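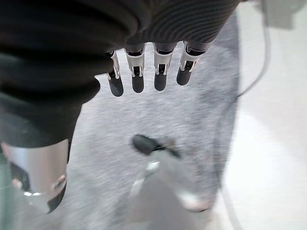
Re: Grout haze on matte porcelain

tdvorak
Sealed at 3 days, haze still there. Gomton cleaner at 1:30 did nothing. Go stronger?

salinas_w
No. Strip the sealer first. Acid won't reach the haze through it.

Lai-ching K.
Disagree. Depends on the sealer. Burnham's water-based one lets cleaner through on matte tile. Test one tile at 1:10.

salinas_w
1:10 will etch cement grout that young.

tdvorak
It's epoxy grout, should have said.

Lai-ching K.
Then acid is the wrong product anyway.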